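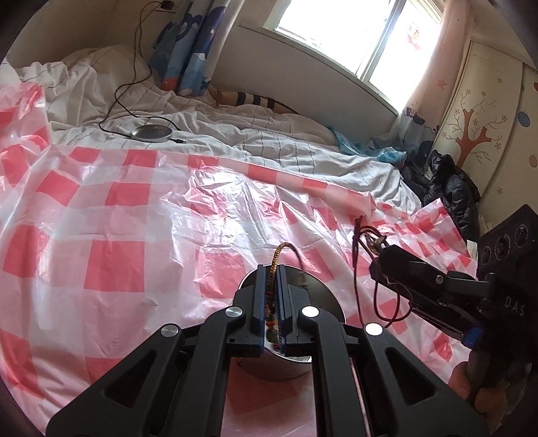
Oanh Kiều writes that cord is still the hardest class of object for the Bonero club's hand-held grippers, and the January logs bear her out. Of 2328 demonstrations submitted by students, 112 were rejected, most of them because a strand had slipped between the finger pads at closing.

Newsletter > Student Projects > Grippers

The summer task set pairs two grippers with bracelets, loose cord and a bowl. Each run is limited to 60 seconds. Tâm Vũ has rewritten the scoring sheet so that a dropped item ends the run. Pads should be wiped before every session and the jaw opening checked against the Musau gauge. Runs for the next round are due July 2, 2023.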